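Sorting Arm, Final Report
Workshop Practice II, Adamby section
Submitted November

1. What we set out to do

The original proposal promised a desktop arm that would empty a cardboard box of mixed parts and sort them into bins by size. The proposal was written before any of us had tried to pick up anything with a motor. The revised goal, agreed with our instructor after the first month, was to reach into the box, close on one part, and come back out without taking the box along.

The arm is a secondhand kit from Wekport, bought with a gripper and no manual. We put it together at the Rostus shared workshop, at the bench between the drill press and the sink. Four of us worked on it, usually in the evening, when the laser cutter people had gone home and the power strip was free.

2. Simulation first

We lost our first set of finger screws to a bad elbow command, and after that the rule was that every motion ran in simulation before it ran on the bench. The simulated room is a plain gray box with a light in it. The texture work stopped at one brown panel on a wall, and we stand by that decision. The cardboard box got more attention, flaps included, and we modeled one of them standing up because on the bench there is always one that won't stay down.

Most of the debugging was done from a low viewpoint, looking up at the gripper. From overhead the arm hides its own fingers, and you find out about a collision by reading the log.

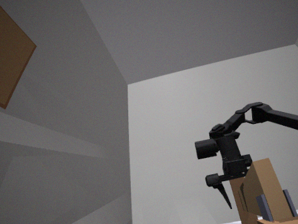
A comment left on our build log by Barbier asked why we hadn't just cut the flaps off. It would take a minute with a box knife, the comment went on, and would save us a month of path planning. We talked about this for longer than a minute. Our answer was that real boxes come with flaps, and also that half of the planner was already written by then.

3. The approach path

The planner moves the gripper to a point over the box, turns the wrist so the fingers face down, opens them, and lowers in short steps. The trouble is all in the lowering. A long, tapered finger is good for getting between parts and just as good for catching a rim. Our first version treated the gripper as a neat cylinder, and the simulated box spent a lot of time on the simulated floor.

The second version uses the true outline of the fingers and adds a margin of 30 millimeters from any cardboard. That margin is generous. It also makes the corners of the box unreachable, so parts in the corners are, for the purposes of this report, out of scope.

4. Results

We ran 52 trials on the bench with the final planner. We counted a trial as good if the part came out and the box stayed put. Early trials mostly failed at the elbow, where the joint had worked loose. Tightening it did more for our numbers than anything we wrote in code, a finding that the software half of the team has asked us to keep short.

The gripper let go of a part on the way out 2 times. Both were smooth and narrow, and we have since glued rubber to the fingertips.

5. What is left

Sorting. Also the bins.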